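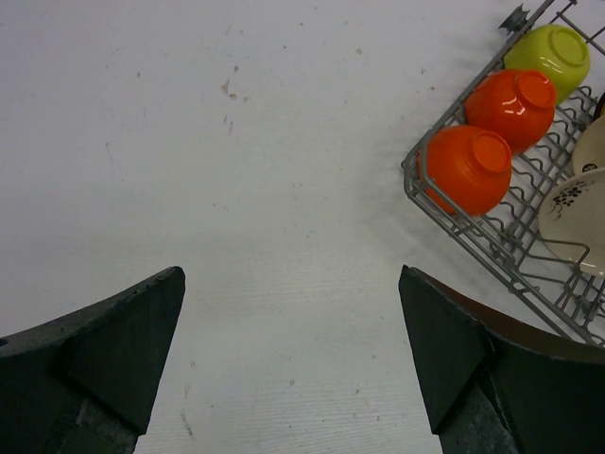 *Bowls upside down, dishes beside them, and the rack is doing its job.*

**1/** I've gone back to a plain wire dish rack, friends, and I'm happier than a person should be over 10 bucks at Gonditz!

**2/** The wavy dividers are meant for plates, but I like plastic bowls in there too (upside down, always, or you get that little puddle in the bottom).

**3/** White counters show every speck, so wiping mine is next, right after this coffee.

**4/** Georges Qudah asked if I put a towel under the rack. I used to, and then I had 2 damp towels a day to wash, so now I just wipe up after supper and call it good.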